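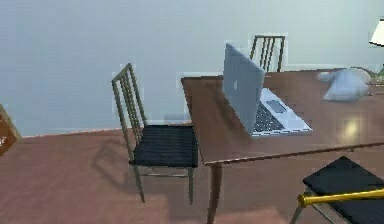
Dining table, laptop out, cloth still to be folded. Dernar home set, simulated.

Gallery: Dernar home set for Trostska

Jul 31, 2023. Quick gallery this time, been running the Dernar set on the Trostska simulator all weekend and the full review is still half written. It's a pack of furnished rooms for trying out household robot jobs before you let a real arm near real crockery. 49 ready made tasks in the box, 30 of them tidying. Price is 183 for a single seat, updates till January.

Dining table first. Laptop and cloth are the two things I kept going back to. Cloth is the hard one, soft stuff always is. Reflections on the table top very shiny, can be turned down in the settings. Edges go blocky round the chair backs, same on both my machines. Support say a patch is comming.

Bedroom next, desk job. Plate and laptop on the desk, chair pulled up, gold arm reaching in low.
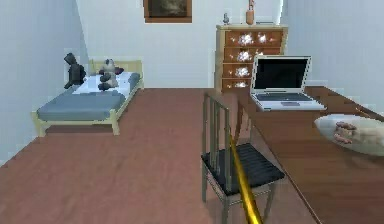 Shezi Gallery Pages | Issue 30 | p. 49

Soft toys up on the bed, good for a pick-up task if you want something easier than the plate. Drawer handles glint a lot in this light. Loads in nearly 30 seconds, slower than the Pillach rooms but more in them. Laptop lids open and shut propery, which Pillach never managed.

Worth it if you already have Trostska. Wouldn't buy both just for this. More pics when the kitchen is done.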